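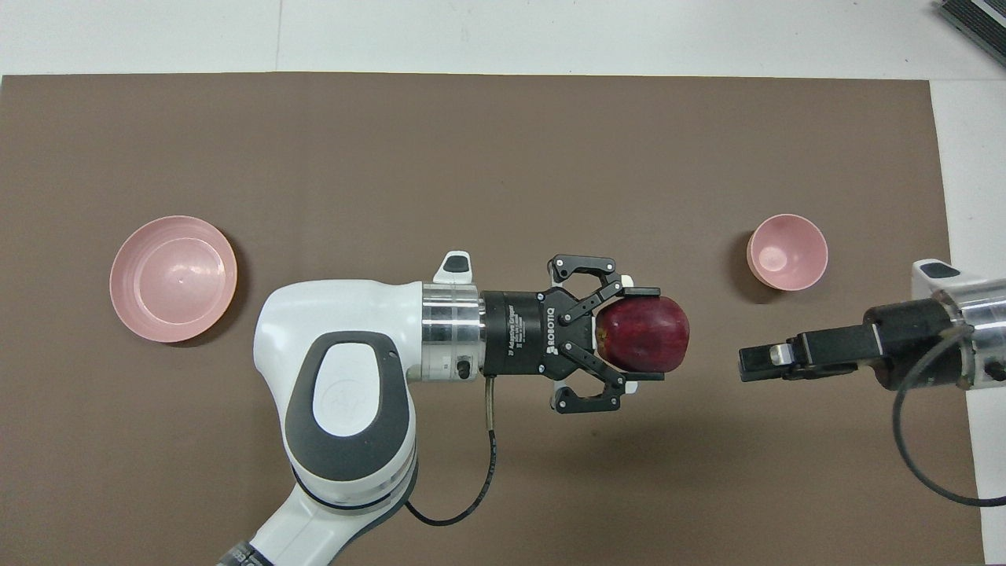

The meeting opened with the two-arm cell, carried over from April as the only open build item. Minutes of the previous meeting were accepted without change. Villads Riis reported on the sorting task, in which one arm picks a piece of fruit from the table and places it in a bowl while the second arm stays clear or assists. The left arm, with the Robotiq two-finger gripper, holds an apple above the board between its fingertip pads, and the right arm carries the rectangular tool with the metal tip. The brown board stays on the white table as the work surface for now. Both pink bowls, the wide shallow one and the small deep one, are accepted as the standard targets and are not to be taken for kitchen use.

Fluncombe Shared Workshop, build group
Minutes, 2024-06-09
Chair: Villads Riis
Notes: Pearce

1. Grip settings

Riis has been running the left gripper at a low force setting with a slow close. Higher force marks the skin of softer fruit. Pearce asked whether the force value is stored with the program or in the gripper. Riis: with the program, so loading an old program brings back the old value. Two members have been caught by this.

Agreed: force and speed are set explicitly at the start of every program. Programs that do not do this move to the "old" folder and are not run with fruit.

Fingertip pads were discussed briefly. A harder pad holds position better but slips on waxy surfaces. No change until the present pads show wear.

2. Cable routing

The cables on both arms hang in loops that reach the board. The left one comes off the underside of the gripper coupling and runs back toward the arm link. The loop on the right is wider and runs over the board and onto the table. Riis considers the slack necessary at full wrist rotation. Pearce considers it excessive and wants clips along the link.

Discussion was long. Points recorded:

- Clips on the wrist side have pulled connectors before, on the old Jornmont arm.
- Hook-and-loop straps are easier to adjust but drift along the link.
- A bowl near the small loop could be dragged on a low approach -- not yet seen, but the clearance is poor.
- Limiting wrist rotation in software would allow a shorter loop at no cost.

Agreed: limit wrist rotation first, then measure the slack that is needed, then strap. No adhesive on the arm shells.

3. Shared work area

The two arms are commanded from separate programs with a handshake signal between them. At present the right arm waits outside the middle of the board until the left arm signals that it has lifted. Riis wants both arms allowed in the middle together at reduced speed, which the handover task will need. Pearce wants a fixed boundary until the handshake has a timeout. If the left program stops after sending its signal, the right arm currently proceeds as if nothing happened.

Agreed: timeout first. Riis to write it, Pearce to test it with the left program stopped at each step. Reduced speed applies to both arms until the next meeting. One person stays at the stop button whenever both programs are running.

4. Bowl positions

Bowls are placed by eye. Results between sessions cannot be compared. Suggestions were tape corners, pencil outlines and a printed template under the bowls. Tape was rejected; it lifts and sticks to the fingertips. A template is preferred if it lies flat.

Riis noted that the small bowl needs a steeper approach than the large one. The release point is higher and the fingers have less room to open inside the rim. The same release routine should not be used for both. He will split it.

5. Board surface

Proposal from Lemgate to replace the brown board with a white one to match the table. Declined. The color difference is useful for finding the board edge, and the matte finish gives the vision code little trouble. Screw holes are not to be added without asking the group.

6. Parts and storage

Locker 3027 is now assigned to the cell. It holds spare gripper screws, the wrist tool and the printed pad molds. The old label is still on the door. Lemgate to replace it.

The request for a second set of fingertips is held until the wear question under item 1 comes back. Fruit is to be supplied by whoever books the session and removed the same evening.

7. Actions

Riis -- handshake timeout; separate release routines for the two bowls.
Pearce -- timeout tests; wrist rotation limit; slack measurement.
Lemgate -- bowl template; locker label.

8. Any other business

The bench power strip was switched off during a run by someone using the drill press. Label requested. Pearce pointed out that the last label was ignored. Moving the cell to its own outlet was suggested and will be checked with the building.

Next meeting: after the timeout tests, date to be posted on the board by the door.

6 shares | 2 comments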